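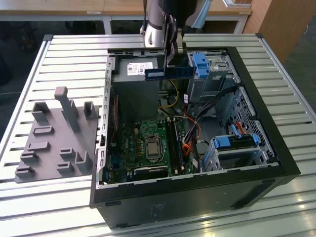 The Second Life of the Office Desktop

Why a small city decided to stop throwing out its computers

For years the city of Plamow replaced its office computers on a fixed schedule. A desktop went under a desk, stayed there for 4 years, and then went on a pallet in the basement of the water department. Every August a truck came for the pallets. The city paid by weight to have them taken away.

The practice ended with a line in the budget. A clerk in the finance office was asked to find savings and noticed that the city was paying twice, once for the new machines and again to get rid of the old ones. She asked what was wrong with the old ones. In most cases the answer was that they were slow to start in the morning.

Slow is a cheap thing to fix in a desktop. More memory helps, and so does replacing a spinning hard drive with a solid state drive. Both jobs can be done with the cover off and a screwdriver on the table, and neither one touches the parts that made the computer expensive in the first place. The case, the power supply and the processor stay where they are.

Plamow now runs 900 desktops across its offices, libraries and the bus depot. Under the new rule, a computer is looked at when its 4 years are up and is replaced only if it fails the check. If it passes, it gets new parts and goes back to work, often in a different building. The library branches take a lot of them, because looking up a book or printing a tax form does not ask much of a machine.

The work is done under contract by Troren, a repair firm that started out fixing cash registers. It has a long room behind a tire shop on Fontes Street, with shelves up to the ceiling and a loading door that sticks in wet weather. Computers come in with a paper tag that says which office they came from and what people there complained about. Most of the tags say "slow." A few say "loud," and the cause of loud is nearly always dust.

Dust is a bigger part of this trade than people expect. A desktop on the floor of a busy office pulls in carpet fiber, paper lint and hair all day long. It packs into the fins over the processor, the fan speeds up to make up for it, and in time the machine slows itself down to stay cool. The computers from the bus depot are the worst. Those from the records room, where the air is filtered for the sake of the paper, come in looking almost new.

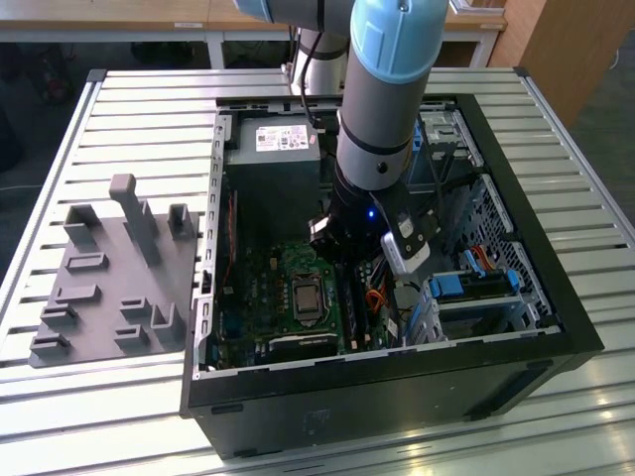

Vol. 13, No. 4

Not everything can be saved. In the first year of the program, 121 computers failed the check. Some had swollen capacitors or cracked boards. Others worked well enough but could not run a current operating system, and a city that holds tax and court records can't leave those on its network. They were stripped for parts that fit other machines, and the bare cases went to a scrap dealer who paid for the steel.

Memory and power supplies are the parts most worth keeping. Both are easy to pull and easy to test, and memory takes up very little room on a shelf. Drives are another matter. The city wants every old drive wiped and then destroyed, and it wants a signed sheet for each one.

There have been complaints. Some department heads saw a new computer as one of the few things they could offer their staff, and they did not like handing over a used one. The parks office sent several back unopened. The finance office responded by putting the upgraded machines on its own desks first, and the matter was more or less dropped after that.

Other places have come to look. Senda, across the county line, sent two people for a morning and has since started a smaller version with its school office computers. Its main change was to buy all its desktops in one model, so that the parts from one will fit any other. Plamow has 13 models in use and wishes it had fewer. Each has its own screws, its own drive brackets and its own way of opening the case, and a bench worker has to know all of them.

For anyone thinking of doing the same at home, the sums are simpler. Find out what kind of memory the computer takes before buying any. Copy your files somewhere safe. Unplug the power cord, touch bare metal before you touch the board, and press the memory in until the clips close at both ends. A can of compressed air is worth having on hand while the cover is off.

The finance office has kept the basement room at the water department. It is used for road salt now, and the truck no longer comes in August.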